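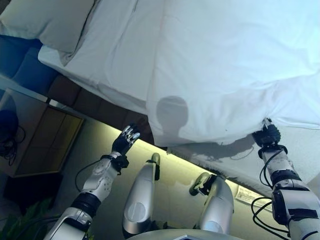
Ritetti opens bed-making trials to outside operators

Robotics firm Ritetti has begun letting people from outside the company teach its two-armed humanoid how to make a bed, using remote control for most lessons and hand guiding for the rest.

The company says it has collected 1,154 demonstrations so far. Of those, 849 were done by remote control. An operator moves the robot's arms and fingers from a distance, and the joint positions are recorded together with video from the head and wrists. In the other lessons, a trainer stands beside the robot and moves its arms through the task by hand.

Lucie Fortin, who runs the training program, said a bed was chosen because sheets rarely lie the same way twice. "A cup is a cup every time," she said. "With a sheet, the operator has to decide where to take hold, and that choice is what we want to record."

One lesson covers a single stretch of the work, such as gripping the hem with the right hand and lifting it, or smoothing the middle of the bed with open fingers. Operators are asked to move slowly and to keep going after a poor grip. Fortin said the recoveries are kept in the training set along with the clean runs.

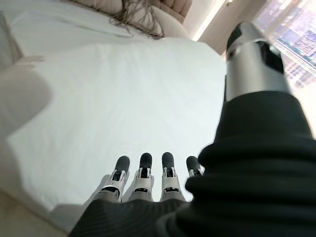

LATULVILLE, 11 September 2023 — Seven operators have completed the first course, according to Sheldon Chisholm, who schedules the sessions. Two of them came from hotel housekeeping and had never controlled a robot before.

One of the two, Josiane Picard, said corners were the hardest part. "My own hands know how tight to pull," she said. "With the controls I have to watch the cloth and judge it from the wrinkles."

New operators start with a pillow and a flat sheet. Fitted sheets come later, and duvet covers have been left out of the course for now. Chisholm said fitted corners slip out of the fingers too often to make useful lessons yet.

Romana Kováčik, an engineer on the project, said the hand-guided lessons are slower to record but give smoother arm paths near the headboard, where there is little room to turn the wrist. Her group is comparing policies trained on each kind of lesson and on both together — results are expected in January.

A second course will follow at the company's Orkley site. Applicants do not need technical experience but must attend a safety session before their first turn at the controls.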